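Workshop notebook -- open day visit, Wernholm
Monday
Posted by: bench two
3 min read

Got back at 14:20, writing this before I soften on it. The Marutero people had invited anyone thinking of buying in, and we were the second group through. Coffee was good. The introductory talk had 49 slides and I stopped taking notes at the one with the mountain on it.

What they are selling is a tabletop clearing skill, trained from people doing the job with hand-held grippers. You hold one in each hand, do the task over and over, and the marker cubes on the back tell the software where your hands went. No arm needed until the end. I don't object to any of that. The hardware is simple and you could hand it to a new starter. My quarrel is with the claims.

Claim one was that anyone can record useful data after 20 minutes. I asked whose 20 minutes. The answer was their own staff, who build the things. I'd want to see our Saturday crew on it before I wrote that number in a proposal.

Claim two was clear objects. They made a point of having glass on the table, which I'll give them credit for, as most demos I've been to use painted blocks. But a person reaching for a glass is using a person's eyes.

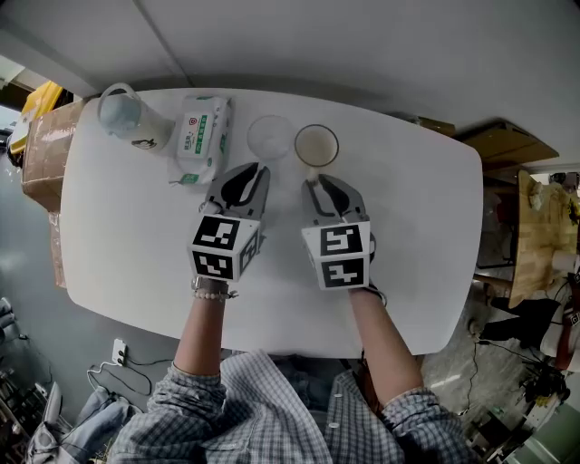

The person will find the rim every time. Whether the trained policy does is a separate matter, and on that we got a video, sped up, with music. I asked for the failures and was told they were being compiled. Same answer at the Munach day last year, and I am still waiting for those.

Also asked what happens when a marker gets covered by a sleeve or the other hand. They said it recovers. From what, and how far off is it when it comes back? Shrug, then the next group was at the door.

Good points, to be fair. The person doing the recording was at ease with it and didn't seem to be fighting the grippers. I had a go afterwards: lighter than the Thibodeaux pair we have, and my thumb didn't ache. Squeeze is a bit vague near closed -- I wouldn't trust myself with anything thin.

To do:
- ask for raw recordings, unedited, bad ones included
- ask how many get thrown away and who decides
- try our own pair with a full glass and an empty one, same table, same light
- find out the price of spares, they dodged it twice

Not recommending a purchase yet. Would go back if they let us bring our own cups.

2 comments | 14 shares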